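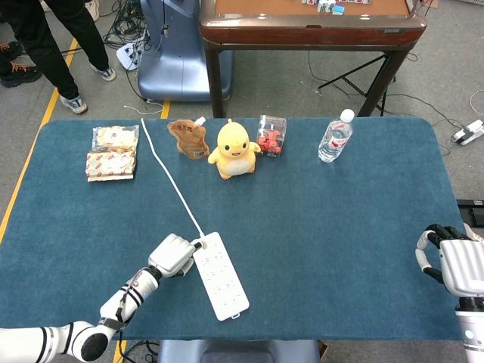 Rolleo two-armed table robot: three weeks in

Reviewed 2/28/18 by Taner Tokgöz

Rolleo will rent you a pair of white arms with proper fingers for 841 a month, or sell you the lot if you have that sort of money and a forgiving spouse. We took the rental, with the extended cable set from Ondent, which costs an extra 200 and ought to be in the box.

Setting up took an afternoon. The manual was plainly written by someone who already knew how to do it. Page one assumes you've read page nine.

Once running, the hands are very good. The fingers close neatly into a fist and open again without the shudder I remember from the Obradović pair, and they'll work close to a plug or a power strip, which is where I expected tears. Soft toys are no bother. Bread in slippery wrappers is another matter — ours treated every packet as a personal insult. Upright water bottles sit somewhere between the two.

Speed is poor. If you want a table cleared before July, use your own hands and keep the robot for things you enjoy watching.

Buy a felt mat. The bare table we tried first sent everything skating, and Rolleo's own mat is sold out anyway. Ours came from Vastwood and has stayed put.

Support answers on the same day, politely, and usually asks whether you've restarted it. I had. It helped the second time.

Good hands, dreadful manual, too many cables. We've kept it for another 3 months.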